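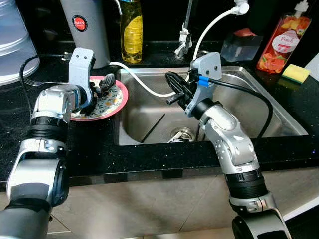

Premstead Film Library | Collections Care Department

Looking After Films at Home: Discs, Tapes and Reels

Last reviewed 2 January 2024

The Department receives regular inquiries from households that own animated features, family recordings and small-gauge film and wish to keep them in playable condition. The following tips apply to ordinary homes and require no special equipment. They do not cover nitrate film, which should be left where it is until a specialist has been consulted.

Where to keep them

A closet on an inside wall of a lived-in floor is the best place in most homes. Attics, garages and basements should be avoided, as should any shelf above a radiator or next to a dishwasher. A steady 60 degrees Fahrenheit is comfortable for discs and tapes alike, though few closets will hold it all year, and a slightly warmer closet with little change from season to season is preferable to a cool one that swings. Check the closet each October, when heating systems are first turned on.

Stand discs and videotapes upright, as books are stood. Film reels in cans are laid flat. Leave a small gap between the last case and the wall so that air can move, and keep the lowest shelf clear of the floor in case of a leak.

Cleaning a disc

Hold the disc by its outer edge and the center hole. Remove loose dust with a soft, lint-free cloth, wiping in straight lines from the center outward. Do not wipe in circles. If a fingerprint remains, dampen the cloth with distilled water, repeat the same motion, and let the disc air-dry completely before returning it to its case. Window cleaner, furniture polish and toothpaste are all unsuitable. Paper towels scratch.

Adhesive labels should not be applied to discs, and existing labels should not be peeled away. Write the title on the case insert with a soft pencil.

Cases and sleeves

The large padded cases in which many animated features were sold on videotape – often called clamshells – may be wiped outside with a barely damp cloth. Slide the printed sleeve out first if it comes freely. A sleeve that sticks should be left in place. Cracked disc cases can be replaced with any case of the same spine width, and the old insert trimmed only if it is a photocopy.

Videotapes

Rewind each tape fully before storage. Before playing a tape that has been in a cold room, leave it in its case overnight in the room where the player stands. Look through the window of the cassette: white or powdery spots along the tape edge may be mold, and such a tape should not be put in a player. Place it in a paper envelope, keep it apart from the others and ask for advice.

Home movie reels

Handle film by its edges, with clean, dry hands or cotton gloves. A strong smell of vinegar indicates that acetate film is breaking down. Move the affected reel away from sound ones, loosen the lid of the can and arrange for copying soon. Do not project film that is curled, brittle or shrunken. Household tape must never be used for a splice.

Keeping a list

A simple list saves handling. Give every item a number and record the title, format, date of last check and shelf. The Wevell family deposit, now held by the Library, arrived with 931 entries in one ruled notebook, and staff were able to locate any reel from it on the first day. A spreadsheet serves equally well – print a copy once a year and keep it with the collection.

Further help

Printed copies of this page are available at the Tzanetos Reading Room. Request Home Care Sheet 11. The Lotico Street annex lends a hand rewinder and an inspection light to registered borrowers for a period of two weeks. Items showing mold or a vinegar smell may be brought to Room 217 by appointment, sealed in a bag and marked with the owner's name. The Library does not accept such items through the book return.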